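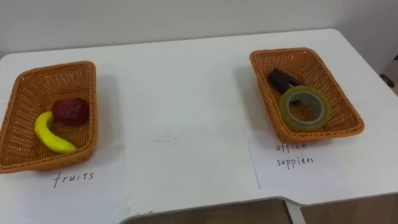
Drillero Tubeless Sealant: Frequently Asked Questions

How much sealant goes in each tire?
For road and gravel tires up to 40 mm wide, use one small bottle per tire. Mountain bike tires take two. Casings that have never held sealant soak up some of the first dose, so check them again after a week of riding.

How often should I top it up?
Every 4 months in mild weather. Hot garages and dry climates shorten that. Pull the valve core and dip a thin zip tie through the stem. If the tip comes out clean, add sealant.

Can I use it with inner tubes?
Yes, if the tube has a removable valve core. Butyl tubes only. We do not recommend it for latex or TPU tubes.

Will it work with CO2 cartridges?
It will, but cold gas can make the liquid clump near the valve. Put the valve at the top of the wheel, wait 2 minutes for the sealant to drain down, then inflate. Refill with a regular pump when you get home.

My tire will not seat. What now?
Check that the rim tape covers every spoke hole and runs slightly up both sidewalls. Wet the beads with soapy water and remove the valve core for better airflow. Do not go over the maximum pressure printed on the tire or the rim, whichever is lower.

What size puncture will it close?
Small holes from thorns, wire and glass. Cuts in the sidewall need a plug or a boot – sealant alone will not hold there.

How do I clean up a spill?
Wipe it with a damp rag while it is still liquid. Once dry it peels off rims and frames. It does not wash out of clothing.

What is the difference between the Keltberg and Ogola formulas?
Keltberg is thinner and meant for narrow, high-pressure tires. Ogola contains larger particles and should be poured in through the open bead, as it clogs most valve stems. Do not mix the two.

Who do I contact about an order?
Write to Rafia Naqvi at the Flestmont service desk and include your order number.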